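Our simulation rules, written down at last

I've been putting off this post since February. Ho-yin Fang asked me three times for a page he could hand to new people, and each time I said the rules were in my head. So I'm typing them out, in no special order.

Every test scene gets a name and a version before anyone runs it. If you move a chair, it's a new version. We lost most of a week on the Dallano runs because two of us had a scene called "kitchen final" and they weren't the same kitchen.

Speed limits stay on in simulation. I know there are no fingers to pinch. But code gets copied over to the real arm, and whatever habits it has come with it. We cap the simulated arm at 40 percent for anything new and go up to 100 only after 18 clean runs in a row. A run where you touched the keyboard doesn't count as clean.

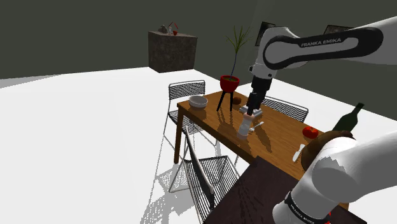 Noteck Robotics Club – Simulation and Safety Group

The dining table scene is the one I use for teaching clearance. With a white object held over the middle of the table, the arm still has a plant on a stand, an apple and a wine bottle to think about. Our rule is 6 centimeters between whatever is in the gripper and anything it isn't supposed to touch. People forget to include the held object and measure from the fingers. Measure from the lowest point of the thing you're carrying.

Log the failures too. Oral, our logging script, keeps them by default, so please stop turning that off to save disk space.

I still don't have a good rule for glass and other shiny stuff. Grolbridge has one in their handbook but it's too long to be useful to us. If yours fits on one line, send it to me and I'll try it on the bottle.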